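The Weir at Zisatbridge

The gauge at Zisatbridge was read at six in the morning and six at night. The reader wrote the level in a ruled book, in centimetres, and initialled it. On Thursday the evening level was 235. The book allowed a column for remarks, and she left it blank.

She had held the post for 11 years. The hut had a stove, a kettle, a chair and a telephone connected to the Miah pumping station, 41 kilometres upstream. The station rang when it opened its gates. It had not rung that day.

At nine she went out again with the torch, outside the schedule. The level was 238. Rain had not fallen in the valley since the weekend, and the Vova, which joined above the weir, was low for the time of year. She went back to the hut and rang the station. The line was in order. The telephone at the other end was not picked up.
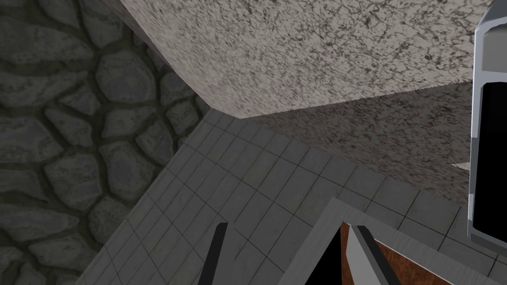 The procedure for an unexplained rise was set out on page four of the manual. The reader was to take hourly levels and report a change of more than ten centimetres. Three centimetres did not qualify. She took the hourly levels anyway: 238, 239, 239, 239. Between readings she turned back through the old books until she reached the one kept by the man before her. In the same month, at the same hour, he had entered an unscheduled level. It was 238. In his remarks column he had written "rang Miah, no reply."

There was no further entry that night. The next was in a different hand, which took her a moment to recognise as her own.

She put the book back on the shelf and filled the kettle. At one o'clock the telephone rang, and she let it ring twice before she uncapped her pen.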